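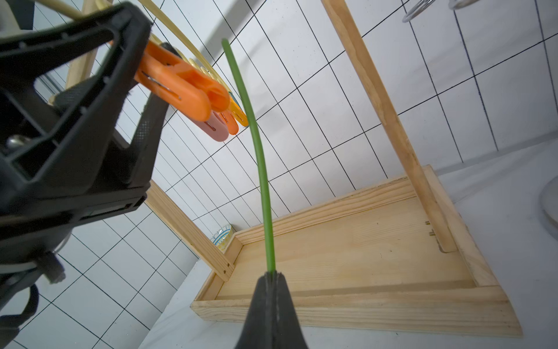 Drying small laundry indoors: notes on the hoop, the pegs and the stand

The purpose of this entry is to record the present arrangement for drying small articles in the utility room, and to set out the practice followed here during the winter months. Several readers wrote in January to ask how socks, flannels and handkerchiefs are dried without a tumble dryer, and the replies had become long enough to justify a page of their own.

The large airer remains in use for shirts, towels and bed linen. It has never been satisfactory for small items, which slip between the rails or occupy a whole rail each. For these the household now relies on a bamboo hoop fitted with plastic clothespins, kept beside the white tiled wall together with a light pine stand that has a shallow tray at its base.

The hoop

The hoop was bought from Pluvasell, a mail-order firm dealing in household goods, and replaced a folding plastic rack whose arms had become brittle. Bamboo was chosen chiefly for its low weight. It requires little attention beyond an occasional wipe with a barely damp cloth, followed by an hour in a dry room before anything is hung on it again.

It should not be overloaded. A hoop that carries all its washing on one side will tilt, and the articles on the lower side then gather together and remain damp for a second day. The practice here is to hang items in opposite pairs: one sock, then its partner directly across, then the next pair a quarter of the way round. Heavier pieces, such as a thick flannel, are given a place first and the lighter ones are arranged to balance them.

Woollen gloves and anything knitted by hand are excluded altogether. They are dried flat on a towel.

The pegs

The pegs are a mixed collection in orange, pink and yellow, and of more than one size. The larger kind has a stronger grip and is reserved for flannels and tea towels. The smaller kind is kinder to thin fabrics and leaves less of a mark on a handkerchief. A matching set was considered last year and rejected on grounds of expense, the existing pegs being perfectly serviceable.

The springs deserve a brief inspection every few weeks. A metal spring that has begun to rust will leave a brown spot on white cotton, and such spots are very difficult to remove once the article has been ironed. Any peg showing rust is withdrawn and put in the shed, where it may be used to close bags of compost. Pegs that have merely become dusty are washed in warm water with a drop of washing-up liquid, shaken well and left open side down until the following morning.

A word should be added about position. Socks are pegged by the toe in this house. The other school of thought, which holds that they should be pegged by the cuff, has been put to me with some force by correspondents, and I acknowledge that gravity is on their side. The elastic, however, lasts longer when it is left alone.

The pine stand and its tray

The stand is the most recent addition. It is of light pine, with two posts and a rectangular tray which has raised edges on all sides. The maker, Plallport, sells it for use in hallways, and I make no claim that it was designed for laundry. It has nevertheless proved useful in a narrow room where every flat surface is otherwise occupied by the ironing.

Wet articles are not placed in the tray. Pine marks easily, and a water ring on pale wood is a lasting reproach. The tray is used for dry things awaiting their owners: folded handkerchiefs, single socks whose partners have not yet come through the wash, and the small bag in which delicate items are laundered. The raised edges prevent these from being brushed on to the floor by a passing sleeve.

A coat of Mellora wax was applied before the stand was brought into use, and a second will be given in the spring. The wood had a rather dry feel on arrival and took the first coat quickly. Those who intend to do the same are advised to open a window – the smell is not unpleasant, but it lingers in towels.

The wall and the air

The tiles are white, with black grout. White grout was the original intention, and the change was made on the advice of the shop. I have not regretted it. In a room where washing is dried all winter, pale grout would have called for frequent scrubbing, and the dark lines give little trouble. The wall is wiped down on the same day as the window sill.

Washing is hung a hand's breadth clear of the tiles so that air may pass behind it. The window is opened a little for the first hour, then closed, and the door to the passage is left ajar until evening. On very wet days I accept that nothing will be dry by bedtime and plan accordingly.

Matters outstanding

The peg bag is worn through at one corner and must be mended or replaced. I have also been asked for an opinion on the Ha ceiling pulley, of which two readers speak highly. I have not used one and can offer no view, although the ceiling in question is low and I am doubtful. Readers who have fitted a pulley in a small room are invited to write with particulars of the drop and the fixings.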